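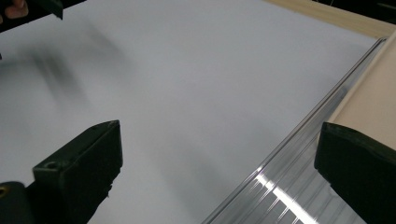 Carnarer e Dendine unem operações de papel e cartão para embalagem no mercado português

A Carnarer, fabricante de cartão para embalagem, e a distribuidora gráfica Dendine anunciaram a assinatura de um acordo para a integração das respetivas atividades comerciais em Portugal. A operação, aprovada pelos órgãos de administração das duas sociedades, produz efeitos a partir de junho e abrange a venda, o armazenamento e a entrega de papel e cartão a gráficas, editoras e empresas de embalagem.

Nos termos do acordo, a Carnarer passa a deter a maioria do capital da nova entidade, que manterá a designação Dendine junto dos clientes. A produção permanece na unidade de Aveiro, onde a Carnarer concentra desde a sua fundação o fabrico de cartolinas brancas e de cartão revestido. A atividade logística será repartida entre os armazéns da Maia e de Palmela.

A nova estrutura contará com 157 trabalhadores. Os contratos de trabalho em vigor transitam integralmente, com manutenção da antiguidade e das condições remuneratórias, e as estruturas representativas dos trabalhadores foram informadas antes da divulgação pública do acordo.

Investimento na unidade de Aveiro

O plano industrial que acompanha a operação prevê um investimento de 10 milhões de euros, a executar em duas fases. A primeira destina-se à substituição da linha de corte e à renovação do sistema de recuperação de água do processo. A segunda compreende a ampliação da zona de acondicionamento e a instalação de uma nova caldeira a biomassa, cujo licenciamento se encontra em curso.

O fornecimento da linha de corte foi adjudicado à Aydoğan, que assegurará igualmente a montagem e a formação das equipas de operação. Durante os trabalhos, a produção será assegurada pela linha atualmente existente – que só será desativada após a receção definitiva do novo equipamento.

Gama e condições comerciais

A gama conjunta passa a incluir cerca de 40 referências de papel e cartão, em formatos normalizados e em cortes especiais a pedido. As cartolinas Prostel, até agora disponíveis apenas em encomendas diretas à fábrica, serão comercializadas através da rede de distribuição da Dendine, com entregas regulares no continente e expedição semanal para os Açores e a Madeira.

As tabelas de preços em vigor mantêm-se até ao final do semestre. As encomendas já confirmadas serão satisfeitas nas condições acordadas, sem necessidade de qualquer diligência por parte dos clientes. Os novos contactos comerciais e os dados de faturação serão comunicados por escrito a cada cliente antes da entrada em vigor da integração.

Os catálogos de amostras da Dendine serão reeditados com as gramagens e os acabamentos da nova oferta. A distribuição às gráficas e aos gabinetes de design far-se-á de forma faseada, com início na região Norte.

Sobre a Carnarer

A Carnarer dedica-se ao fabrico de cartolinas e cartão para embalagem alimentar, farmacêutica e editorial. Fornece clientes em Portugal, Espanha e França.

Sobre a Dendine

A Dendine é uma distribuidora de papel, cartão e consumíveis gráficos, com sede na Maia e atividade em todo o território nacional.

Contactos para a imprensa

Os pedidos de informação devem ser dirigidos ao Gabinete de Comunicação da Carnarer, em Aveiro, nos dias úteis, entre as 9h30 e as 17h00.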